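My mother never learned to sleep in and neither did I, so by the first week of March I'm usually up before the birds, thinking about tomatoes. We've had the same garden in Drarkbridge since 2000, and every spring I promise Wichai I'll start fewer seeds. This year I got as far as 200 (I know, I know!).
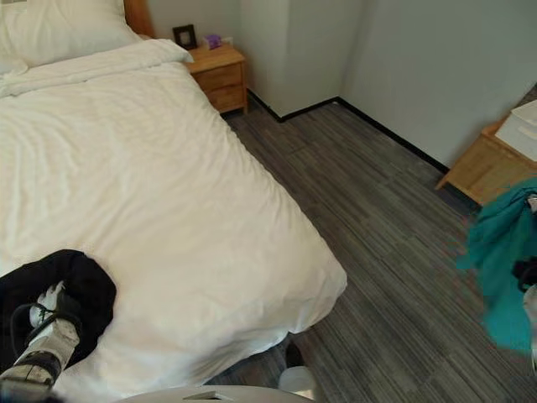

Getting up early is easier if the evening before was a quiet one, and I've gotten a lot fussier about that. Tea at nine, phone in the kitchen, three pages of whatever novel I'm pretending to finish. I've come around to plain white bedding too, a big white duvet with the top edge turned back, and it makes me happy just walking past it. Isla says I'm turning into our grandmother, and I told her thank you.

Anyway, the peppers are up and the basil is sulking again.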